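# Is the Baudry finale worth sitting through the interview episodes?

Posted in Talk shows & web series

**Solange Aubert**

I keep being told that Baudry is the best chat series online. I've watched two episodes and I'm not convinced. Both were a host and a comedian walking round a market, laughing at things that weren't very funny, with a lot of close-ups of cheese. The season finale is supposed to be the good one, where the guest turns the tables and asks the questions. Can I skip straight to it, or does it lean on jokes from earlier on? Also, is it meant to be unscripted? It doesn't sound unscripted to me.

**Prarkard**

Skip to it. Season 2 has one running gag (the umbrella) and you'll pick it up in a minute. I'd ignore anyone who says you need the whole lot, they said the same about the Indodside specials and those were clip shows.

As for unscripted, I doubt it. The guest has an answer ready for every question, and the "surprise" phone call comes through on a perfectly clear line in the middle of a tunnel. Make of that what you like.

**Baptiste Leclerc**

I disagree a bit. I've seen the lot, and the finale is fine, but it runs 126 minutes in the long version and the best part is over before the first hour. The long version is on Bandudex, which wants you to make an account before it will even show the running time. Find the short cut if you can. It drops the song, and good riddance.

On the script question: the host told a podcast they film with "a few notes". A few notes can mean anything. My guess is that the stories are agreed beforehand and the chat between them is loose. Most late-night interviews work like that, and people only get cross when a show claims otherwise.

The page for the finale also boasts of 200 hours of unused footage. I'll believe that when some of it turns up. 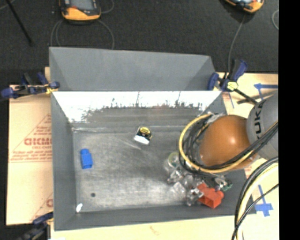 *Blue block on the left of the metal bin, KUKA arm reaching in from the right.*

If you only want one more episode before giving up, try the August one with the puppeteer. She plainly hadn't read the notes, whatever they were.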